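Deux jours chez Ilto, et j'ai mal au poignet

1er décembre 2018

Bon, je vous avais promis un compte rendu de ma formation et j'ai traîné, pardon ! Entre le train du retour et la lessive en retard (ironique, vous allez voir), je n'ai pas eu une minute.

Donc : deux jours dans l'atelier d'Ilto, à apprendre à un bras robot à attraper du linge. Au programme, deux façons de faire. Le matin, on prend le bras à la main et on le promène comme un partenaire de danse un peu raide. L'après-midi, on le pilote à distance avec une manette. Yogesh Sandhu, qui nous encadrait, jurait que la manette serait plus reposante. Pas pour moi !

L'exercice que j'ai le plus répété, c'est le tissu jaune à bord foncé : amener les doigts de la pince de part et d'autre, près du panier gris, puis serrer. Dit comme ça, c'est bête comme chou. Sauf qu'on arrive toujours un peu trop haut ou un peu de travers, et que chaque hésitation est enregistrée avec le reste. Le robot apprend aussi vos tics, autant le savoir.

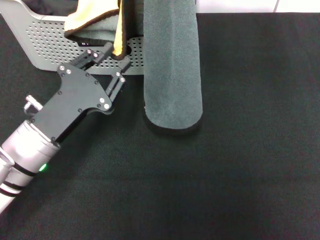 Ce que j'ai retenu

Aller lentement mais sans s'arrêter. Mes pauses « pour réfléchir » étaient catastrophiques, Yogesh m'en a fait jeter 9 essais d'un coup (j'ai boudé jusqu'au café).

Changer de point de départ à chaque fois. Je reprenais toujours du même côté, par confort, et Branwen Rosser me déplaçait le linge dès que j'avais le dos tourné.

Et respirer, parce que moi, dès que la pince approche du tissu, je me mets en apnée.

La suite à Poltcombe au printemps si tout va bien, avec des chaussettes cette fois. Si l'un de vous a déjà piloté ce genre de bras avec une manette, je prends tous les conseils pour le poignet !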